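The Long Way to Havcombe

Eusebio Herrero had driven the bus between Kematley and Havcombe for thirty-two years, and in all that time he had never once ridden it. He mentioned this to his sister on the phone, the week after he retired, and she said well, what are you waiting for, a written invitation? So one morning in May he put on his good jacket, the brown one with the elbows still in it, and walked down to the stop by the bakery like anybody else.

The new driver was a young woman with her hair pinned up under her cap. She knew who he was, of course. She tried to wave him on for free, and he wouldn't have it, and they went back and forth over the fare until the man behind him coughed. Eusebio paid. Then he stood in the aisle with no idea where to sit, because from the driver's seat you only ever see the seats in the mirror, and they look different when you're standing among them.

He picked one on the left, halfway back. It had a spring that poked. He made a note to tell someone, and then remembered there wasn't a someone anymore, or there was, but it wasn't his place, and he shifted over a little and let the spring have its half of the cushion.

They pulled out past the feed store and the school. He braked with his right foot at every corner, pressing down on the bare floor, and felt foolish, and kept doing it. She took the curve at the old mill wider than he used to. It was a better way to take it. He thought about that for quite a while.

What surprised him was the side of the road. He knew the front of it, every patch and dip, he could have drawn you a map in the dark, but he had hardly seen anything to the left or right since he was a young man. There was a pond! A real one, with a rowboat tied up at the end of it, no more than a stone's throw from the stop at Grevent, where he had opened the doors maybe four times a day and looked straight ahead waiting for people to find their change. There was a house with blue shutters, and a horse in a yard much too small for a horse, looking perfectly content about it.

At Manzano Road an old woman got on with a cake box and sat down beside him, though there were plenty of empty seats. She had ridden with him for years. He knew her gloves and her coin purse and the way she said good morning to the fare box, and he didn't know one other thing about her.

"You're on the wrong side of the wheel," she said.

"I'm trying it out," he said.

"And how do you like it?"

He told her about the pond. She said everyone knew about the pond, her husband had proposed to her in that very boat, or the one before it, and had dropped his hat in the water and gone in after it up to his chest. She told the whole thing, with the weather and what her mother said afterward, and it took them clear through the next 7 stops. Eusebio didn't brake for any of them.

When she got up to leave, she set the cake box on his knees and untied the string. It was lemon, and it was meant for her niece, but her niece was fifty-one years old and could stand to lose a slice. She cut it with a plastic knife out of her purse, wrapped his piece in a napkin, tied everything back up, and went down the steps saying good morning to the fare box on her way out, from habit, though it was nearly noon.

He ate the cake as they came down the hill into Havcombe, with the whole town laid out in the side window. At the depot the driver turned around and asked if he was getting off.

"Does it look the same going back?" he asked her.

"I couldn't tell you," she said. "I only see the front."

So he moved across the aisle to the right-hand side, brushed the crumbs into his napkin, and waited for her to start the engine. 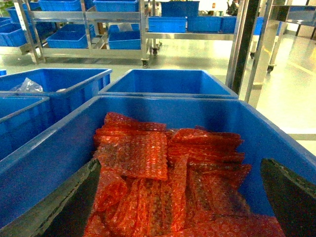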